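Ticket 3368
Subject: Black clothes sliding off hangers, fleece pants won't stay folded
Opened by: Inès Roussel
Category: Wardrobe and bedroom storage
Status: Open, waiting on parts
Date: 2021-06-22

Hi again! Following up on my message about the Skellano wardrobe kit (the one with the slim hangers and the shelf dividers). The short version is that half of it works great and the other half is making me crazy. Long version follows, sorry, I type like I talk.
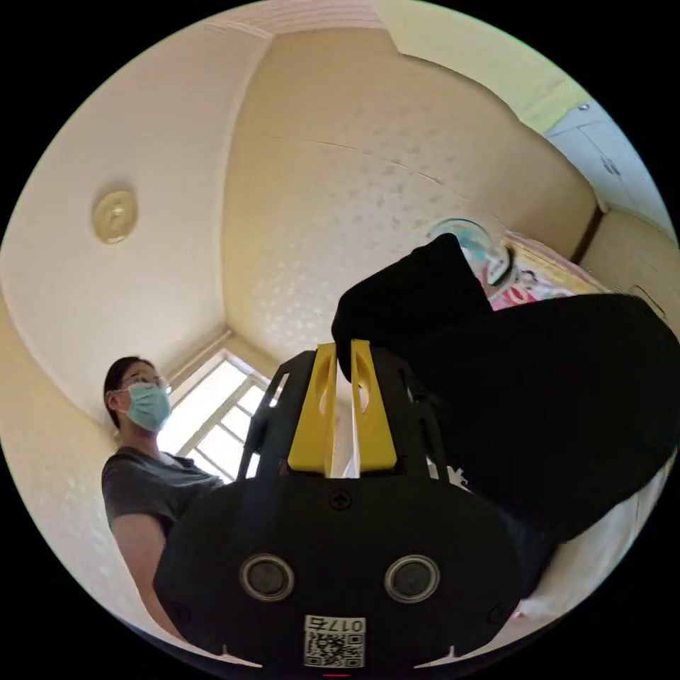
My main complaint is the hanging side. Anything soft and dark ends up on the floor of the closet overnight, and then it's covered in lint and I have to go over it with the roller before I can wear it. The cotton shirts behave fine. The wardrobe is the white one with the panel doors, up in the corner next to the wood paneling, and I checked it with a level before I wrote to you, so please don't send me the leveling instructions again! The rail is straight. I also wiped it down with dish soap in case there was some kind of coating on it, and nothing changed.

Second problem is the fleece sweatpants. Your leaflet says to fold in thirds and stand them up between the dividers. I did that, and by the next morning they'd puffed open and knocked over everything next to them.

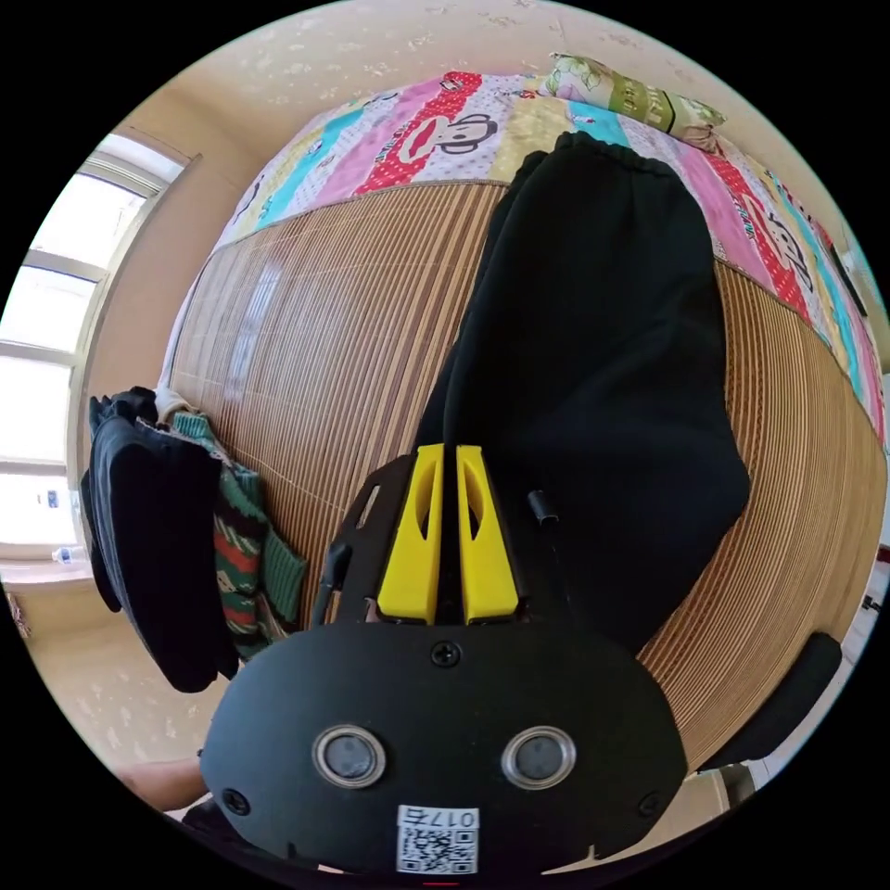
So I tried it a different way, folding in half the long way first, then rolling from the cuffs up to the waist. That holds a lot better, but a roll is too fat for the divider slots. I'd need the wider ones, which your site lists as part 918, and they've been out of stock every time I look.

Things I've tried so far:

Turned the hangers so all the hooks face the back. No difference.

Wrapped a rubber band around each end of the hanger. Works, looks awful, and leaves a mark on the shoulders.

Buttoned the top button before hanging. This helped more than anything else, and I wish I'd thought of it earlier.

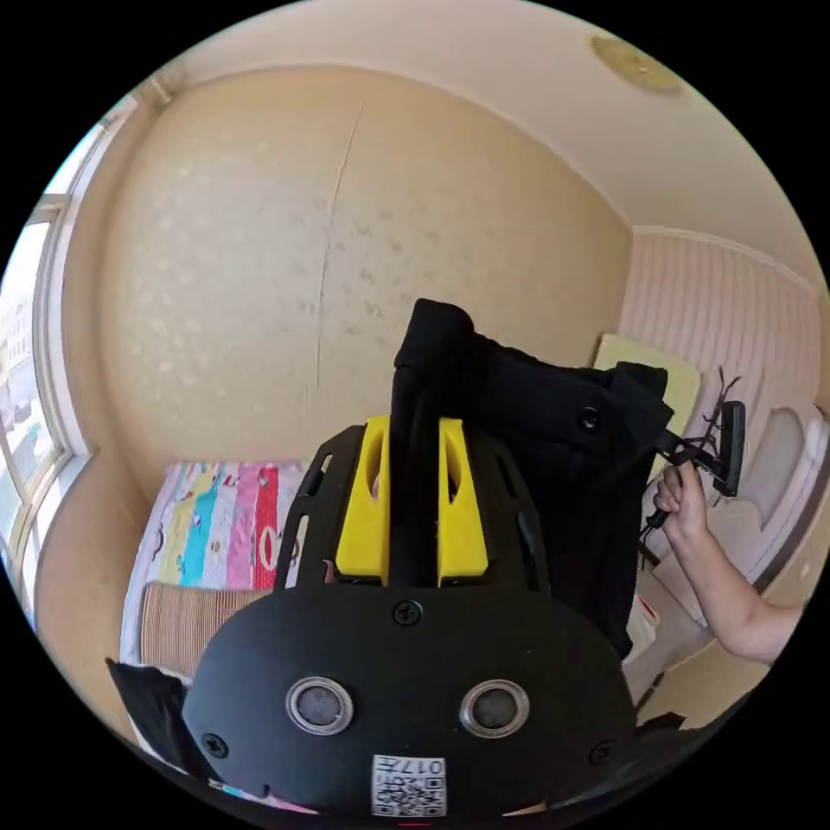

Black garment with a button, and the black hanger.

Reply from Gyula Rácz, Stokon support

Hi Inès, thanks for all the detail. Buttoning up is what I'd do too. I'm mailing you 2 packs of the grip strips, they stick along the top of the hanger and don't mark fabric. Part 918 is due back in July and I've put your name on the list. For the fleece, could you try rolling on a flat bed with the waistband pulled smooth first, and let me know if the roll comes out any thinner?

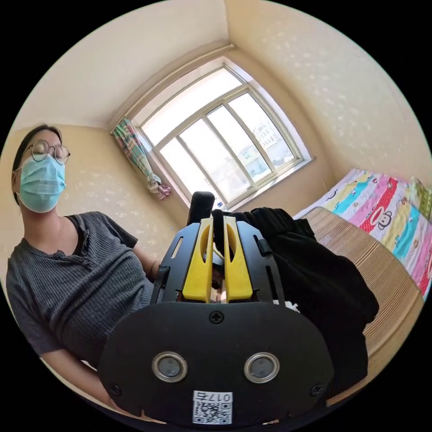 Update from Inès

Okay, did the rolling test! Smoothing the waistband first does make a thinner roll, but it still won't go into the narrow slot without a shove, and I don't love shoving. For now the rolls are in a shoebox on the bottom shelf and the dividers are holding T-shirts, which they're good at. Please leave the ticket open until the wide ones show up, and I'll write again once I've had the grip strips on for a week.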